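Search this list Search Advanced
Last updated: April

Re: cell stopped again, cable loop at wrist

On 7:30, Dariusz Stępień wrote:
> Arm faulted over the front bin, pick 3,777. Gripper
> would not close. Is it the same wire as before?

Same area I think, not sure same wire. The yellow cable loops way out at the wrist and the thin black ones sit right down by the objects. Left side of the bin is worst – duck, pepper, both mice all bunched along there.

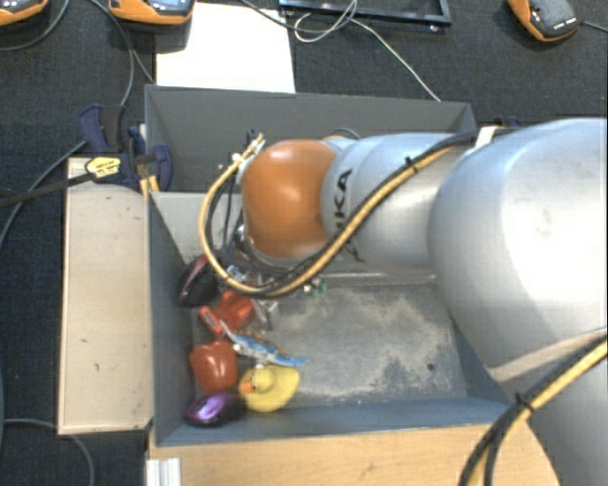 What to do, in this order pls

1. Hit the stop and lock out before anybody reaches in the bin. I mean it, last time somebody didnt.
2. Check the connectors at the gripper. Wiggle each one, write down wich one drops.
3. Re-tie the loop shorter but leave slack for the wrist turn. Akolgo has ties.
4. Run 30 picks slow, right half of bin only.

No full speed till I've seen the log. Back at 8.

Fuseini Abugri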